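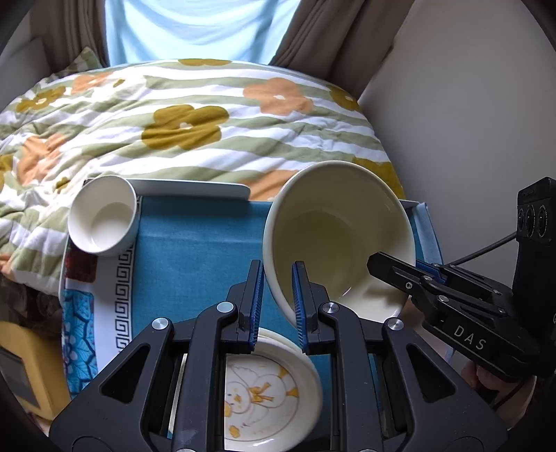 Bread without a schedule

6/21/21

I have been baking the same loaf since last September. Before that I tried a new recipe every week and most of them went wrong in a different way each time, so I never learned much. Sticking with one made it easier to see what I was doing.

The recipe came from the back of a flour bag I bought at the mill shop in Dromthorpe. I changed it a little. The original wanted a teaspoon of sugar and a very short rise, and I dropped the sugar and cut the yeast so it can sit in the fridge overnight. Mine usually gets 8 hours, sometimes more if I sleep in or have to be at work early. It doesn't seem to mind.

I mix it after supper. Flour, water, salt, a pinch of yeast, and a spoonful of olive oil if there is any. I stir until there are no dry patches, cover it with a plate and leave it on the counter while I do the dishes. Then I fold it four times and put it away.

In the morning it goes on a floured board to warm up. This part takes longer in winter – our kitchen faces north and the radiator is on the wrong wall. I shape it, let it puff up, and bake it for 40 minutes in a heavy pot, taking the lid off near the end. My oven runs hot at the back, so I turn the pot once.

Whole wheat flour works, but only up to a point. Past a third of the total the loaf came out short and a bit sour, and my family left it alone. Rye was better. I want to try the seeded mix they sell at the co-op in Brendberg, although the last time we drove over they had sold out.

I make two loaves at a time now and freeze one, sliced. It toasts straight from the freezer. The second loaf rarely makes it past lunch the next day, mostly as sandwiches, with the heel going to whoever gets to it first.

Next month I'm going to have another go at rolls. The last batch was dense, and I think I took them out too soon.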